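# Bench book, Friday - thin things in the sim

Kept going on the Nakley arm's little simulated kitchen all afternoon, mostly on picking up flat bits without pinging them across the worktop. 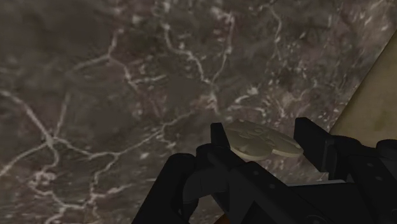
## Where it's got to

So the wafer piece is in the fingers, tilted, with the face towards the wrist camera, and I'm really pleased with that! It's the pale one with the lobed outline and the loopy mark on top (Femi insists it's a biscuit, I've been calling it the token, the file name says neither). I put it in because everything else in our set was a nice fat block, and fat blocks were making me lazy.

The dark marble texture is Femi Babalola's doing. I'd been running on a plain grey worktop and he swapped it on the Wurkgate machine while I was making tea. I grumbled, but all those white veins give the edge finder something proper to chew on, and a pale piece over them is a fair test. The plain beige next to it I've left alone for now.

## Numbers, so I don't lose them

- 4000 steps per run, same as last week
- friction up a notch on the finger pads, nothing else touched
- 56 tries with the old approach angle, 52 with the new one (I stopped early, the laptop fan was getting silly)
- best saved run is number 352, copied to the shared drive under Adebisi

I haven't worked out the success rates yet. The log marks a grasp as good if the piece is off the surface at the last step, and I don't trust that - a piece wedged under one finger would pass too. Need to add a check for contact on both pads before I write any percentages down.

## Things that bit me

The collision shape for the token was a plain box. Of course it was. The fingers were closing on corners that aren't there, and the whole thing hung in the air looking marvellous and meaning nothing. Made a new one from the outline, eight convex chunks, and it's slower but the contact points now land on the rim where they should.

Also the fingers close too hard. On a block you'd never notice, but with something this thin the solver gets jumpy and the piece shivers. I dropped the closing force by half and it calmed down a lot. No idea yet what the real gripper will make of that setting - the Plelletora driver has its own scale for force and the manual is two pages long, one of which is the cover.

## Still to do

- [ ] both-pads contact check (me)
- [ ] rerun old angle and new angle with the same seeds, or comparing them is pointless
- [ ] ask Femi where he keeps the original texture, mine goes soft close up
- [ ] cut three or four tokens from scrap for the real arm, same outline if the scroll saw will let me
- [ ] find out who has the small clamps

The wrist camera in the sim also sits lower than the one on our bracket, I think. Measure the bracket before changing anything - last time I moved the sim camera first and spent an evening moving it back.

Left run 353 going on the Wurkgate machine, please don't shut it down!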